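Wooden Tabletops: Care, Repair and Refinishing – Frequently Asked Questions

Filed under: Care guides / Tables and desks

These answers cover tables and desks brought to the Egan workshop in Vuncombe for cleaning, repair or refinishing. They apply to solid wood and to veneer unless the answer says otherwise. Painted, lacquered and stone-topped pieces are covered in separate guides.

How do I find out which finish my table has?

Put one drop of water on the underside of the top and leave it for ten minutes. If the water stays in a bead and wipes away with no mark, the surface has a film finish such as varnish or polyurethane. If the wood has darkened under the drop, the finish is oil, soap or wax, or the underside was never finished. In that case repeat the test near a corner of the upper surface. Do not test with alcohol or acetone, which dissolve shellac and some lacquers on contact.

How do I tell solid wood from veneer?

Look at the end of the board. On solid wood the lines of the top surface continue over the edge and show as end grain. On veneer the pattern stops at the edge, or an edging strip covers it. A pattern that repeats exactly across the top is usually veneer or a printed surface. Printed surfaces cannot be sanded or refinished.

What should I use for everyday cleaning?

A soft cotton cloth, wrung out in lukewarm water, followed by a dry one. Wipe along the grain. For grease, add a few drops of mild dish soap to the water and go over the surface a second time with clean water. Avoid microfiber cloths on oiled tops, as they pull oil out of the wood. Spray polish containing silicone should not be used on any table that may be refinished later. Silicone stays in the pores and causes small craters in the new coat.

How often does an oiled top need oil?

A table in daily use normally needs two thin coats in the first year and one each year after that. A desk needs less. The top is due for oil when water no longer beads on it or when the area in front of a chair looks paler than the middle. Apply the oil with a lint-free cloth, wait 20 minutes, and wipe off everything that has not been absorbed. Oil left standing turns sticky and has to be removed with a pad.

Spread used oil cloths flat outdoors to dry, or put them under water in a closed metal can. Cloths soaked in linseed oil and left in a heap can ignite without a flame or spark.

Which tables show wear first?

Wear is concentrated along the near edge, where forearms and sleeves rest, and on square corners. A rounded corner holds its finish longer than a sharp one because the coat has an even thickness over the curve. Pale woods show ink and metal marks early and hide fine scratches well. On dark woods it is the other way around.
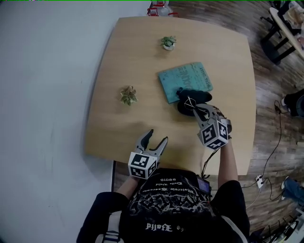
Square table in light wood with rounded corners.

Can a rounded corner be repaired if it is crushed?

In most cases. If the fibers are bent and not broken, damp cloth and a warm iron will raise them. Place the cloth on the dent, touch it with the tip of the iron for a few seconds, lift, and check. Film finishes turn white under steam, so this method is for oiled and bare wood only. A corner with missing material is rebuilt with hard wax or, on a larger loss, with a glued-in piece of matching wood. The radius is then recut with a template taken from one of the sound corners.

What are the white rings, and do they come out?

A white ring is moisture held inside the finish. It often fades within a day or two in a dry room. If it does not, rub it lightly with a cloth and a small amount of paste wax. A black ring is a different problem: the water has reached the wood and reacted with tannin or iron. It requires sanding back and an oxalic acid treatment, and we do not recommend doing that at home.

What indoor humidity is right?

Keep the room above 40 percent relative humidity during the heating season, and avoid fast changes. Solid tops move across the grain, so a wide top will be measurably narrower in January than in August. Do not tighten the screws under the top to close a gap. The slotted holes are there to let the board move, and a top that cannot move will split.

Which repair waxes do you use?

We use Girano hard wax, which we stock in 11 shades. Two or three are normally blended for one repair. Sticks are sold singly at the counter. Bring a drawer front, a leaf or a clear daylight photo if you want the shade matched.

What does refinishing cost?

The minimum charge is $287. This covers a top up to four feet on its longest side, sanded and given three coats of oil. Film finishes, stain matching and leg work are quoted separately. Veneer is inspected before we accept the job – if it has been sanded before, there may be too little thickness left to work with.

Who gives the estimate?

Þórarinn Kragh estimates structural repairs, including loose joints, splits and broken corners. Comfort Acheampong estimates surface work and color. Written estimates are valid for 60 days.

How should I deliver the table?

Remove the legs if they are bolted on, and tape the bolts in a bag to the underside. Wrap the corners first and the faces second. Use blankets, not plastic film directly on the finish. The workshop takes deliveries from 11 a.m. The Brerthorpe collection point accepts tops only and closes for inventory in September.

When can I use the table again?

An oiled top can take light use after two days. Keep water, hot dishes and rubber feet off it for three weeks. Cloth placemats are fine after the first week.

Egan Workshop, Vuncombe | Contact | Copyright Egan, all rights reserved | Back to top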